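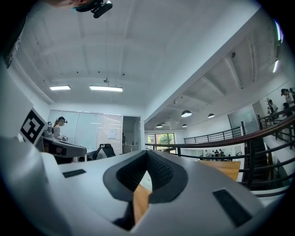 Belberg mesh office chair, review after five months

I bought this chair in October for our office, where we have one long open floor with a mezzanine and hard floor everywhere. Before it I was sitting on a Wistell with a foam back, and by four in the afternoon my shirt was always stuck to it. So the mesh was the main thing for me.

The price was 388 with delivery. The Joltel shop had the same model for 353, but without armrests, and armrests bought later cost more than the difference. Please check this before you order, the two pages look almost the same.

Assembly took me one evening. The instructions have drawings only and the drawing number four is wrong: it shows the long screws going into the seat plate, but the long screws are for the back. I put them as it was drawn, then had to take everything out again. The key in the bag is soft and the corners became round on the last screw. Use your own key if you have one.

Sitting is good. The mesh is firm in the first week, I even thought to send it back, then it became a little softer and stayed like this. The lower back support moves up and down by hand and it keeps its place. I am 1.63 m and my feet are flat on the floor in the lowest position. My colleague Ebenezer Ankrah is much taller and he says the seat is short for his legs, he feels the front edge after one hour. For tall people I would look at the Daly, it has a seat which slides forward.

What I don't like is the wheels. They are hard plastic, and on our floor they are loud, especially in the morning when it is quiet and the sound goes down over the railing to the people below. I changed them to soft ones and now it is fine, but for this price the soft wheels should be in the box. Also the mesh collects dust near the frame. I clean it with a small brush once a month.

The tilt has three positions and I use only one of them. The lever is on the right side, a bit too far back, so I still search for it with my hand.

I give four stars out of five. I would buy it again, with the armrests.

Liudmyla Shevchuk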